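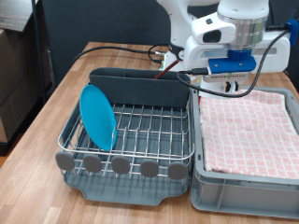 Keep the bad ones, Najwa Azar told me in March, and stop tidying up after people. She'd been reading through our first Hulberg recordings and her complaint was that they all looked like the same person on the same good day. I grumbled for a while. Then I went back and watched a long stretch of them end to end, and she had a point, so I rewrote the collection plan, and the rest of section 4 is how we gather examples now.

4.2 Collecting the dish rack task

The setup is as plain as I could make it. There's a dish rack and a gray crate next to each other on a wooden table, and a pink-and-white checkered towel folded in the crate. Things go from one side to the other. We drive the arm by hand with the Tarawneh controller, which took me an embarrassingly long time to get comfortable with (my early episodes are in the set, please be kind), and we save the joint positions, the gripper opening, and the camera streams together. One attempt at moving one object is one episode. Whoever is driving presses a pedal to start and presses it again to stop, and yes, people forget the second press all the time.

In all we recorded 3,549 episodes. Under the old plan I was throwing out anything with a wobble in it, and 545 episodes had gone into a folder called "no." We brought every one of them back and gave them a tag. Some are slow. Some have a grasp that slips and gets redone. A few have the driver clearly changing their mind about where the cup ought to go, hovering, backing off, going again. I love those now! They're the closest thing we have to examples of recovering, and we couldn't have scripted them if we'd tried.

The cup gave us the most to argue about. We let drivers pick it up however they liked and set it down either way up, and we only wrote down which way it ended up. In 407 episodes it finished rim down on the towel. Remzi Kurtuluş wanted that fixed by rule before we started, so the policy would have a single target to learn. I wanted it left open. We settled on leaving it open and adding the final pose as a label, which means either of us can train the version we like and stop bringing it up at lunch.
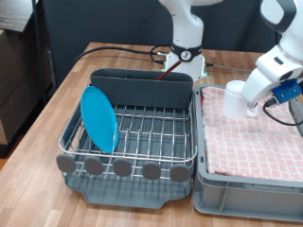

Figure 2. Cup held rim down on the towel, dish rack alongside.

Between episodes we reset by hand. The driver moves the rack or the crate a little, or turns the plate, or leaves everything alone, and a small script picks which. I tried letting people choose for themselves and we all turned out to be terribly lazy about it. Left to my own devices I nudge the crate toward me and call it a new layout. With the script calling the changes, the starting positions spread out much better, and the drivers said it was less tiring too, one less thing to think up on a long afternoon.

We hold back 700 episodes for testing. They come from whole sittings and never from the middle of one, so the test set has its own light and its own habits. My first split was random, and the scores on it were lovely and meant very little. The Illarwood people had warned me about that and I'd nodded and done it anyway.

Labels go in through Vidano, our in-house viewer, where you scrub through an episode and mark grasp, lift, and release. The view from the wrist is the one I open first. It looks down past the gripper onto the towel and the table, and for judging where the cup sits it beats everything else we have. 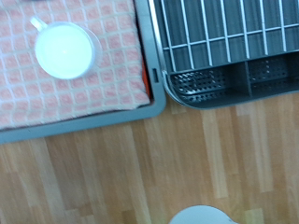 Page last changed: August 4, 2021

Release is still the label we disagree on most. I mark it when the fingers start to open, and Remzi marks it when they're clear of the object. For the results in section 5 we used his version throughout, and the episodes I'd labeled my way were done over before training.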